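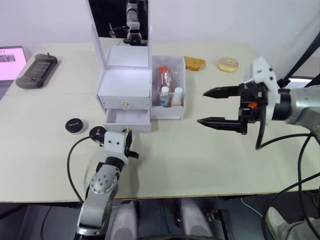

Dornora Edible Plants Table: Read Me

Summary

The Dornora table lists edible plants gathered or grown for food outside large-scale farming, with notes on flavour, season, the parts eaten and the usual ways of cooking them. It is published by the Donon Food Library and may be used free of charge for teaching, recipe writing and research.

Contents

The release holds two files. The first, plants, has one row for each plant and 16 columns. The second, sources, lists the cookbooks, household manuscripts and interviews from which each entry was drawn. The two are joined by the column source_id.

Main columns

common_name – the name most often used by cooks
other_names – local and historical names, separated by semicolons
part_eaten – leaf, root, seed, flower, fruit or stem
season – first and last month of harvest, southern hemisphere
preparation – raw, boiled, dried, pickled or ground
caution – any known need for soaking, peeling or long cooking

Weights are given in grams per 100 grams of fresh plant. Colour and flavour are recorded in the words of the source and have not been standardised.

Known limits

Coverage is uneven. Coastal greens are well represented; alpine plants are not. Entries taken from the Escobar manuscripts carry no season, and the field has been left blank. A blank caution field does not mean that a plant is safe to eat. The table is not a guide to identifying plants in the wild.

Changes in version 2

The Brenodeo interviews were added in May. Duplicate entries for warrigal greens were merged, and the spelling of other_names was checked against the sources file.

Licence and citation

Reuse is permitted with credit. Please cite as: Donon Food Library, Dornora Edible Plants Table, version 2. Corrections should quote the source_id of the row concerned.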